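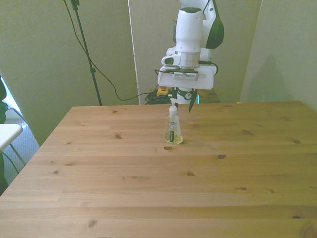
Hygiene and Surfaces Check – Hasitz Building, Room 109

Filled in by: Tsion Abdella
Date of check: 18/10/2024
Area covered: pine table, soap bottle, partitions, floor near the table
Marks used: OK / Watch / Fix

Please read the comments also when the mark is OK. Some of them are for the next person who does this check.

1. Soap bottle

1.1 Bottle stands by itself and does not tip when the pump is pressed
OK
The bottle is wider at the bottom, so it stays in place well. I pressed the pump from both sides.

1.2 Pump and nozzle clean, no dried soap
Watch
A little dry soap was on the end of the nozzle. I removed it with a paper towel and warm water. If it is left for many days, the soap comes out to the side and lands on the sleeve.

1.3 Contents can be seen and look normal
OK
Clear plastic bottle, yellowish-green liquid. The color is the same as in the refill container from Dmytriv. No lumps, no bad smell. Please do not mix it with the pink soap from the old stock, even if only a small amount is left.

1.4 Label in place
OK
White label on the front, with the small blue oval logo and the dark green strip. The corners are not lifting. When the bottle is refilled, hold it so the soap does not run down over the label.

1.5 Bottle is closed after refill
OK
I turned the pump top by hand and it was tight.

2. Pine table

2.1 Table does not rock
OK
I pushed at each corner. In August there was a folded card under one leg; it has been taken away and the foot was adjusted.

2.2 Surface free of splinters
Watch
The surface was checked with a cotton cloth, pulled along the grain and then across. The cloth caught one time, at the left edge. I sanded this place lightly with fine paper. It should be felt again by hand at the next check.

2.3 Knots
OK
The dark knots are part of the wood and are not stains. I write this because two reports asked for them to be scrubbed. Please do not use a wire pad on them. The large one at the place where the soap bottle stands has no loose pieces and no hole. If a knot starts to move under the finger, mark it as Fix and cover it with tape until it is filled.

2.4 Joints between the planks
OK
No open gap that can hold dirt. Wipe in the direction of the planks, then dry.

2.5 Rings or marks from soap
Watch
One pale ring, visible only from the side when the lamp is on. Soap which stays under a bottle will go into the pine after some time. Lift the bottle when you wipe, do not go around it. I have asked Widside for a small dish to put under it.

2.6 Edges and corners
OK
The edges are smooth to the touch apart from the place named in 2.2.

3. Partitions

3.1 Panels stand firm
OK
The pale green panels on the left and on the right were pushed lightly at shoulder height. No movement.

3.2 Panels clean
OK
Dust on the top edges only, wiped. Use a damp cloth and no spray, the spray makes runs on this color.

3.3 White strip at the center panel
OK
It is fixed along the whole length. Last time the lower part was coming off – it has been glued and it holds.

3.4 Passage behind the table
Watch
The free width must be 900 mm. It was enough when I measured, but the panel on the right can be pushed in by a chair. A piece of floor tape would help people to put it back in the correct place.

4. Floor near the table

4.1 No spilled soap
OK
Soap on this floor is very slippery and it is difficult to see. Wipe it two times with clean water, not only once.

4.2 Floor sign available
Fix
The sign was not in the cupboard. I found it in the Tasero store and brought it back, but the hinge is broken and it does not stay open. A new one is needed.

Open points

2.2 Left edge of table – feel again by hand
2.5 Dish for under the soap bottle – waiting for answer from Widside
3.4 Floor tape for the right panel – not ordered yet
4.2 New floor sign – request sent, order line 132

Next check in 12 weeks, or earlier if the table is moved to another room. If you find a splinter or a spill before this time, please write it on the back of this sheet with your name.

T. Abdella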